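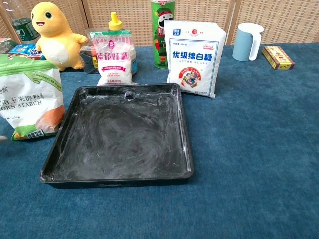 The rule was on page 41 of the Flindska handbook, and the new inspector had read it on the train to Ustotmont. A unit may not call a surface clean until it has checked the surface twice, the second time from a different side. She had helped write that rule. She had never watched a unit follow it.

The kitchen unit at the Ó Conaill place was an old Arix with a good arm and a slow head. It had been given a black baking tray with a white film on it. The owner stood in the doorway with his coat still on.

"It's been at that since lunch," he said. "I need the tray by four."

The unit wiped once along the bottom and stopped. It lowered its head to look across the metal, then moved to the other end of the table and looked again.

"Not clean," it said. "There is residue at the tab."

"Nobody looks at the tab," the owner said.

The unit took a fresh cloth. The inspector wrote down the time. Her form had a box for delay and a box for cause, and under cause the choices were machine, operator and material. She left it blank.

"Can I tell it to stop?" the owner asked.

"You can always tell it to stop. That's rule one."

"And then it's clean?"

"Then it's stopped. It will log the tray as not clean, and your name goes next to it."

He thought about that. In August the plant had sent back 462 trays from three kitchens on this street. All of them had been logged clean by units with the second check switched off. The switch was inside the back panel, behind two screws. When the inspector had opened the panel that morning, the screws were bright and scratched. She had not said anything yet.

"The other kitchens don't wait like this," he said.

"They do now."

The unit worked the corner of the cloth in around the tab. It was careful there, with short strokes, and it took its weight off the tray first, as the handbook said to. Then it put the cloth in the used bin and went around the table again.

"Not clean," it said. "Far rim."

The owner took his coat off. He hung it on the hook, rolled up his sleeves and came as far as the yellow line on the floor.

"Am I allowed to help?"

"Ask it," the inspector said. "It has to move its arm back and lock it before you cross."

He asked. The arm folded in and the lock clicked. He stepped over the line and picked up a cloth, and she started a new line on the form.

Last updated: Tuesday, May 22, 2018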